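Planning for a Kitchen Robot: What to Sort Out Before You Spend

Most of the money questions with a two-handed kitchen robot come up after the purchase price is settled. The tips below cover a home or small shared kitchen where the machine will do light prep: moving plates, handling fruit, clearing a surface.

Start with the jobs

Write down the jobs you want done for a normal week. Be specific. "Help with breakfast" is no use to a dealer, but "put a piece of peeled fruit on a plate" is something you can ask to see in a demo. Cross out anything you would still have to stand over. If the list is down to two or three jobs, look at renting first.

Choose hands before arms

Buyers compare reach and lifting weight and leave the hands for last. For kitchen work the hands matter more. A simple two-finger gripper is cheaper and fine for boxes and jars. Soft or slippery food needs jointed fingers and decent control over how hard they close. Ask to see the hand hold something that bruises, such as a ripe pear or a peeled orange, and bring your own. Dealers tend to demonstrate with foam blocks.

Ask these before you sign:
Can one finger be replaced, or only the whole hand?
Are the fingertips safe for food contact, and is that in writing?
Are gloves available, and how often do they need changing?
Does the left hand cost the same as the right?

Our Loltent gloves cost $25 a pair, and we go through more of them than we planned. Put them in the monthly budget with the dish soap.

Give it a plain work surface

A matte, light-colored table against a plain wall is a good place to start. Glossy counters throw reflections, and patterned ones can make small items harder for the cameras to pick out. Keep the toaster, the mail and the fruit bowl somewhere else. Leave enough width for both hands to work without crossing, and check that any door nearby can open fully with the machine in position.

We priced a built-in counter from Stubbs and decided against it. A freestanding table was $692 delivered, and it can move with us.

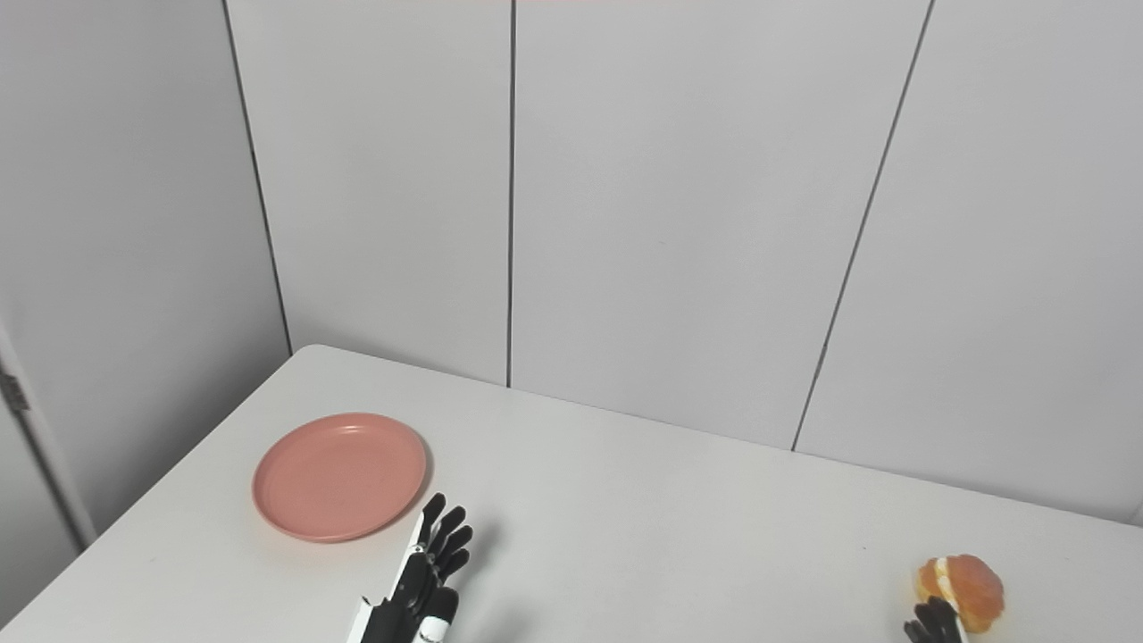
Isla Ruawai wrote in to say that the table was the least of her costs. She had set aside $1,000 for setup and spent most of it on an electrician, as her kitchen had one outlet on the wall she wanted to use. She would get that quote before choosing a model.

Her order makes sense for older houses. Ask the electrician about a separate circuit while they are there, and find out where the charger will sit.

Service plans

Tastomport and Iltel both quoted us for service. Iltel was cheaper by the month but charged for each visit. Tastomport included visits but left the hands out of the plan — read that page twice. Ask either kind of company how long a repair takes and whether you get a loaner.

Set aside time as well. Allow about 30 minutes a day for wiping down, charging and small fixes during the first month. If there is a trial period, start it in a week when someone is home, and keep the packaging until it ends.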